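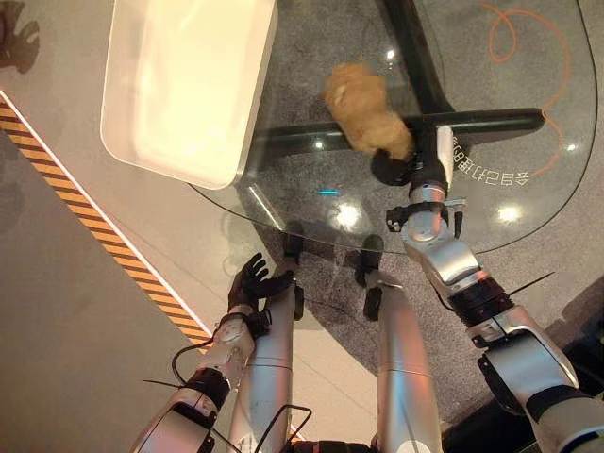

How long must a customer rent furniture from Eltia under the new terms?
The shortest rental period is now three months, and after this the contract continues month by month until the customer ends it.

Eltia shortens rental contracts for furniture and opens second location in Gevness

PELSTEAD, 19 July 2016 – Eltia, the furniture rental company from Pelstead, announced new contract terms for private customers and the opening of a second location in the town of Gevness. The new terms are valid for all contracts signed from today. Customers who have already a contract with the company can change to the new terms without a fee, by letter, by telephone or at the counter in Pelstead.

Until now, a private customer of Eltia had to rent for at least ten months. This period was made for families who move to the area for one school year, and for many years it was suitable for most of the customers. In the last time the company receives more requests from people who come to Pelstead for a shorter job, from students in their final semester, and from people who wait until their own house is ready. For these customers ten months was too long, and many of them bought cheap furniture and left it behind when they moved out.

"We listened to our customers at the counter, and we heard the same wish again and again," said Miroslava Stetsiuk, managing director of Eltia. "A person who comes to our town for the summer wants a bed, a table and a place to sit. This person does not want to think about next spring. With the new contract we can say to him or her: take it for three months, and then we will see together."

The monthly price depends on the furniture and is written on each item in the showroom. It stays the same for the short and the long contract. Customers who stay longer than ten months will receive a lower price from the eleventh month, as before. The deposit is one monthly payment and is returned after the furniture was collected and checked.

What is included in the contract

Delivery, assembly and collection are included in the rental price inside the town limits of Pelstead and Gevness. Outside of the town limits there is a charge for the distance, which is told to the customer before he or she signs. Customers can exchange one item during the contract without giving a reason. Normal signs of use, for example light scratches on a chair leg or a faded seat cover, are not charged.

Larger damage is charged by the cost of repair, but never more than the current value of the item. The company has written a list of what it understands as normal use and what it understands as damage. The list is four pages long, and it is given to each customer together with the contract. Eltia asks customers to read it before the delivery and to put questions early.
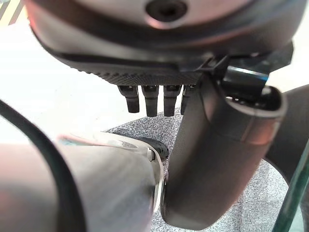
The question of damage was the most frequent reason for complaints in the past, and the company wants to be more clear here. At the delivery, the driver and the customer now fill out a short form together, where existing marks on the furniture are noted. Both sides receive a copy. When the furniture is collected, the same form is used again, so the discussion can be short and friendly. If there is a different opinion, the customer can ask for a second check in the workshop and be present at it.

Tabletops, mattresses and upholstery are handled separately. Mattresses are always new at the beginning of a contract and stay with the customer at the end, if the customer wishes this. Upholstery is cleaned between two customers. Tabletops are checked at the edge and at the fixing points before they leave the warehouse.

New location in Gevness

The location in Gevness will open before the end of July in the former carpet store on the market street. It will have a smaller showroom than Pelstead, with bedroom and dining furniture on the ground floor and office furniture on the upper floor. Sofas and large wardrobes can be ordered there, but they will be stored in Pelstead and delivered from there. Five new employees will work in Gevness, and two of them come from the town itself.

The location will be led by Hryhorii Shevchuk, who was until now responsible for the workshop in Pelstead. He knows the furniture of the company very well, because in his old position he repaired a large part of it.

"In the workshop I saw what breaks and what does not break," said Shevchuk. "A chair with a screwed frame I can repair in half an hour. A chair with a glued frame needs a day, and often it comes back. When I choose the furniture for Gevness, I look first at the screws. The color comes after."

The transport between the two towns will be done by Hordiienko, a family company for moving and storage, which delivers already for Eltia in Pelstead. Deliveries to Gevness will be possible on four days of the week, in the morning or in the afternoon. Customers who live on a high floor without elevator are asked to say this at the order, so that a second person can come with the truck. 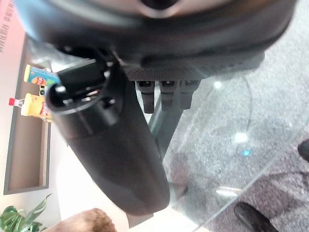

Clear glass tabletop. Photo: Eltia

Sale of used furniture

Furniture that is no longer rented will be sold in both locations. Until now this sale took place only once in the year, in the yard behind the warehouse, and the weather was not always kind to it. From the opening of the Gevness location, used items will be offered during all opening hours, with a small label that shows the age and the repairs. Social organizations from the region can ask for a reserved selection before the items go to the showroom. The request must be made in writing.

About Eltia

Eltia rents furniture to private customers, schools and small offices in Pelstead and its surroundings. The company has its own workshop and warehouse.

Press contact

Eltia, Press and Customer Information, Pelstead
Requests for interviews with Miroslava Stetsiuk or Hryhorii Shevchuk can be made by telephone or in writing. Printed price lists are sent on request.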